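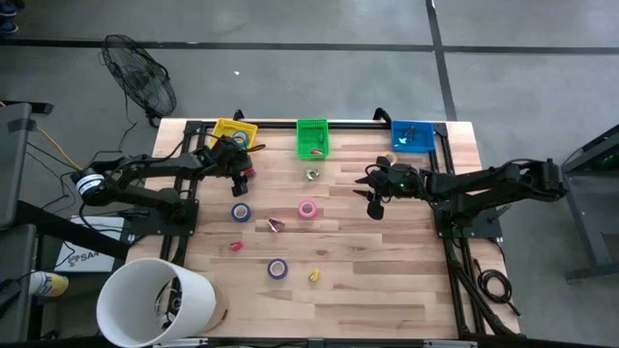

How a two-armed sorting robot gets built (kids' page)

So you want to know how people build a robot with arms. OK! Quick version, because the glue on the next part is drying.

Ours is called Skolidero. It lives in the Redier shared workshop, on the concrete floor near the back. Long name. We say Skol.

First, the table. Sounds boring. It's the most important bit. When an arm swings fast and stops hard, it pushes back on whatever it's bolted to. A wobbly table means a wobbly arm, and then the fingers miss. So: a thick wooden top made of strips, and a black aluminum frame all the way round the edges. Bolt the arms to the frame. One left, one right.

Next, the arms. An arm is a row of stiff pieces with joints between them. Wiggle your own arm. Shoulder, elbow, wrist. Same idea. In each joint there's a motor, and next to the motor a tiny sensor that tells the computer how far the joint has turned. Without that sensor the computer has no clue where the arm is. Like trying to touch your nose when your whole arm has gone to sleep.

At the end: the gripper. Two fingers. That's all. You'd think five would be better, but try it, pick up a roll of tape with just your thumb and one finger. Easy, right? Two fingers can do loads.

Then the cables. So many cables. Power goes in, messages go both ways. Each one needs a bit of slack so the arm can streech without yanking the plug out. We got this wrong in January and had to redo the left side. Took ages.

Now the job. Skol's job is tidying up. Rolls of tape in different colors, little bits and pieces, all over the table, and three baskets at the far side: yellow, green, blue. Pick a thing up, put it in a basket. You can do that without thinking. A robot can't. It has to work out:

Where is the thing?
Which arm is closer?
How wide do the fingers open?
Is the other arm in the way??

That last one is a big deal. Two arms can crash into each other. The program we use is called Poten and it checks for bumps before every move. If it spots one, that arm waits its turn.

Tape is a good thing to practice with, by the way. It doesn't break if you drop it. Soft folded things are much harder becuase they change shape when you squeeze them.

How does it learn? Practice. A person moves the arms through the job, the computer saves it, then again, and again. By 8th May we had 372 saved tries. The Tyagi team, across the hall, have 3170. We're catching up. Slowly.

Want to try at home? No motors needed. Get 2 rulers, tape one to each pointer finger. Three bowls. A pile of socks and erasers. Now tidy up using only the rulers! Get a friend to time you. My best was 111 seconds and I dropped an eraser under the couch.

Safety stuff, quick. Real robot arms are strong. Hands off the table when the power's on, tie back long hair, and always have a grown-up by the stop button.

Next time: how Skol sees colors.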